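Filed under: Galleries / Workshop / Bench & Boards

Clasberg maple board: is it worth the bench space?

The shop at Pitmont sells this board as a work surface that will "stay true for life." I've heard that about plenty of glued-up panels, and I own two that rock like a boat. So I'm keeping the gallery short and the praise shorter. The price was $201 before shipping, and for that I expect more than a nice color.
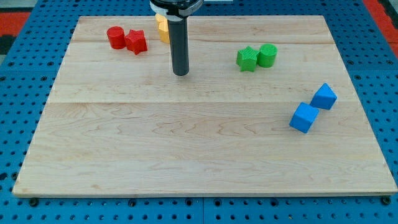
Maple moves whatever the catalog says, according to a reader comment signed Dreltis Bench Room, and a board left lying flat on metal for a winter will cup if only the top face gets any air. The comment recommends turning it over every month. Maybe so. I'd like to see measurements.

As for the looks, fine. Long planks glued edge to edge, pale all over, with a soft wavy grain running lengthwise. The seams are faint, and I'll give Clasberg that much. Faint seams say little about the glue.

The Caldeira board I had before looked just as good at first and opened up along one joint after 76 days. I'll check this one with a straightedge in December and add the readings to the gallery.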